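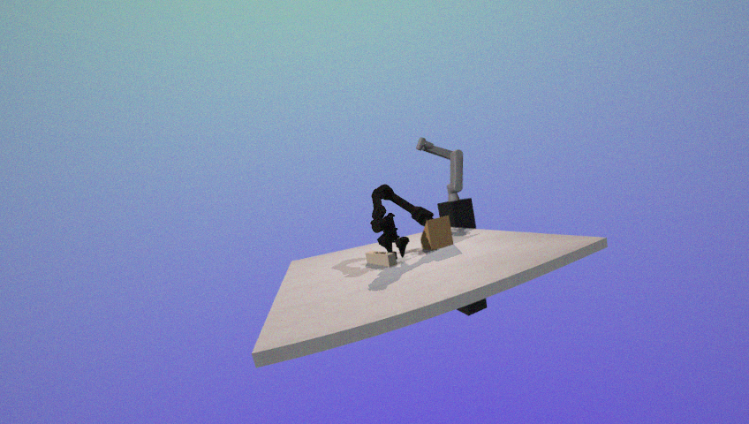
The rule that ate most of my summer is the one for two arms sharing one table, so I'll start there, Mechthild. In the first draft we said that while one arm is working, the other one "should be stationary," and I was pretty pleased with that until Hae-won Ha asked me stationary where. Fair question! An arm can be perfectly still and also right in the way. The wording is now that the second arm has to be clear of the tabletop and empty, and the simulated setup is where we've been trying it out: the black arm has its gripper down at the little beige box, and the gray one is up on its black pedestal at the back with nothing in its grasp. That's the layout we now draw in the guide as the reference case for rule 5.

Progress report, Sirel shared-cell guidelines
Prepared for Mechthild Auer, Kragh
2019-09-01
4 min read

So, where are we? The guide has a full draft of every section except the one on training people, which Khrystyna Stasiv is writing and which I've promised not to nag her over (I have nagged her once). The sections on parking positions, speed near fixtures, handover between arms and what to do after a stop have all been through one round of comments at Brunstead. The operators there were generous with their time and very generous with their red pens.

The biggest change since my last report is the tall-object rule. We used to treat everything on the table the same way, as a flat list of items with a clearance of 30 mm all round. Works fine on paper. But put an upright box next to a low one, the way we have the brown box standing beside the beige one, and the arm's upper links matter as much as its fingers. You can have lovely clearance down at the gripper and a joint swinging in much too close higher up. The rule now asks for clearance to be checked along the whole arm, for the whole move, and it says so in one sentence that Raimo Kauppinen wrote and that I wish I'd written.

On testing – we budgeted for 2,000 simulated runs and have finished 1,005 of them. I'm comfortable with that. The early ones were slow going while we sorted out how to log a near miss, and we ended up throwing out our first definition entirely. It counted any clearance warning as a near miss, so one slow approach could rack up a pile of them. Now it's one per move, logged with whichever part of the arm got closest. The numbers are a lot easier to read and I don't have to explain them with my hands.

A few things came out of those runs that I think you'll want to know before the review:

The parking rule needs a time limit. We had nothing in there for how long an arm may sit parked before someone has to confirm it's still where the software thinks it is. Raimo wants it checked at every shift change. I'd like it checked at every restart as well. We'll probably end up with both.

Simulation results need a label. I had a table in the draft that mixed simulated clearances with measured ones from Brunstead, and two different readers took all of it as measured. My fault. Every table now says which it is in the heading, and we've added a short rule telling other teams to do the same. A rendered table has no cables hanging off it, no wobble, and no one leaning over to grab a pen.

"Safe position" is gone. It meant three different things in three sections. We say "parked" or "stopped" now and both are defined on the first page.

Money is fine. We're a bit under on travel, and with your okay I'd like to move what's left over to a second visit to Brunstead, so Hae-won can watch the handover rules being used by people who didn't write them. I can send the breakdown whenever you want it.

What I need from you is a decision on Sellside. They've asked to see the draft before it's finished and would try the two-arm rules on their packing cell. I'm very much for it, but the agreement says drafts stay with us and Kragh until November, so it's your call. If it's a yes, I'll send them the parking and handover sections first and hold back the training one until Khrystyna is happy with it.

Home | Projects | Reports | Guidelines | Contact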